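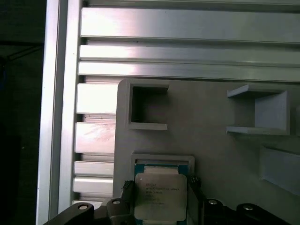

*An Intel Xeon processor and the light grey plate*

## From the parts bench: old server chips

Quite a few of you asked at the March open evening what becomes of the processors that come out of the office machines we take in, and I promised Callum MacLeish I would write something before the next newsletter went out. It has taken me longer than it should have, for which I can only blame the state of my inbox and a very distracting crate of cables from Ruritz, of which more another time.

Processors are the part of the work I like best. They are small, they stack away neatly in their trays, and they outlive nearly everything around them. Fans wear out and drives get tired, but a chip that has sat quietly under its cooler for years will very often go straight into another machine and carry on. The Xeons are a good case. They were made for servers and the bigger sort of workstation, and when a firm clears out its back room they come to us by the boxful. The last lot from Selvanayagam filled 32 trays, and I am still finding places to put them.

The metal lid on top (the heat spreader, if you want the proper name) carries the maker's name, the model and several lines of smaller print, and we copy the model on to the tray label before anything else happens. Please do write it out in full, including the little "v3" or "v4" at the end! The two look so alike on a shelf, and one missing character sent Callum on a very long hunt through the Plaltberg shelves in the winter. He was extremely good about it, and I did make him a cup of tea afterwards.

As for handling, hold the chip by its edges and keep your fingers away from the underside. If you need to put it down, put it in a tray, never on the bare bench, and have the lid of the tray ready beside you before you start. I know I go on about this. A clean cloth and a drop of the cleaning fluid will take old paste off the metal, and there is no prize for scrubbing.

We have been keeping some of our chips with the Gedar plates lately, the light grey ones that stand upright inside a tower case, and I have grown rather fond of them. A processor sits in its own raised border on the plate, where you can get a proper look at it, and it's a great deal kinder to the eyes than peering down between the memory slots of a working board. Newcomers seem to take to them too, and the tower makes a good talking point with its ports and expansion slots there to be asked about. 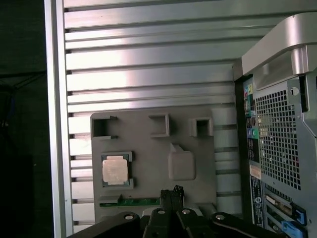 ## Trays and labels wanted

We are down to our last 24 empty trays, so if you have any at home, clean and with their lids, do bring them along. Labels are less urgent. Callum found a box of up to 2,000 at the back of the store, and though they are a rather alarming shade of orange they stick perfectly well, so those should see us through to the summer and probably a good way past it.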